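The case against the folding table

Most advice on folding laundry assumes a table at hip height. The assumption is rarely tested. A table of the folding type sold for offices and church halls gives a work surface 64 centimeters deep, and a flat bedsheet is wider than that in every direction. The sheet hangs over the edge, its weight pulls the fold out of line, and the person folding spends half the effort correcting for gravity.

I think large textiles should be folded on the floor, on top of a ground cloth. The ground cloth does two jobs. It keeps the clean item off the floor, and it adds friction. Polished concrete has very little, so a cotton sheet laid directly on it will slide when one corner is pulled. On a cloth it stays where it was put.

The spread should be larger than the largest item by a good margin. For a sheet 200 centimeters wide I want the margin on all four sides, with room to kneel on one of them. Small wrinkles in the ground cloth don't matter. Ridges do, since they print through into a thin fabric as a false crease.
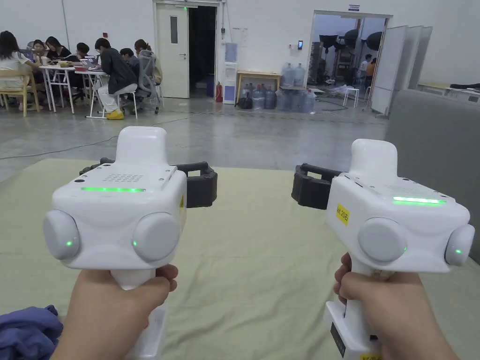
Ground cloth spread on a gray concrete floor, with a dark blue-purple fabric lying crumpled at one corner. The tables are left to the people sitting at them.

Color deserves more attention than it gets. A pale ground under a dark fabric shows the edge at once, and edge alignment is most of the work. My own cloth is a plain beige one from Vatholm, bought for painting and never used for it. White would do as well for dark items and poorly for sheets.

Waldemar Zieliński, who taught me to fold for storage at the Drasport linen depot, objected that kneeling is hard on the joints. He was right, and a pad helps. But his own tables were 100 centimeters deep and bolted to the wall - few homes or shared workrooms have anything like that.

Shirts, towels and pillowcases can stay on the table. Anything with a side longer than the table is deep should go to the floor, and the cloth should be shaken out and washed as often as the sheets are.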